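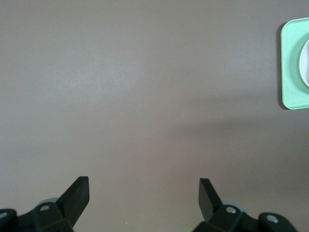 Open day at the Tiltelham paper mill

I've wanted to get inside the mill ever since we moved to this side of the river, so when the September open day came up I put my name down the same night. Glad I did! The 2 o'clock tour was full by the time I arrived, with a line out past the bike racks.

Our guide was Saodah Mandagi, who has worked the wet end for 17 years and talks at a terrific clip. You lose half of it under the ear muffs, but she stops in the quiet corners and goes over it again for anyone who looks lost (me, mostly).

We started at the pulpers, which smell like wet cardboard and porridge. Then up a steel staircase to the walkway over the main machine, where it's properly hot - wear a T-shirt under whatever you've got on. The wet sheet comes off the wire looking like nothing much, grey and floppy, and by the far end it's paper. I could have stood there all afternoon watching it go round the drying cylinders, but there was another group coming up behind us.

They make a heavy sugar paper called Brelter that my old art teacher swore by, and I had no idea it came from here. The colour is mixed by eye to start with and then checked against a swatch book. Ridwan Siregar in the colour room let us have a go at matching a sage green. Mine came out closer to pea soup.

The finishing room was my favourite. Mawar Entili showed us how to fan a ream and knock it square, and it's a lot harder than she makes it look. My mate got it on the fifth try, and I gave up and ate a biscuit.

A few practical bits if you're thinking of going next time. Entry is $5, cash only at the gate. Closed shoes, no exceptions, and they did turn a bloke in thongs away. Parking is in the Ngui Street lot, and it's a decent walk with little kids. The canteen does a good sausage roll and terrible coffee.

The shop sells offcuts by weight out of big bins near the exit. I came home with far too much cream card and one sheet of the pea soup green, which is now on the fridge.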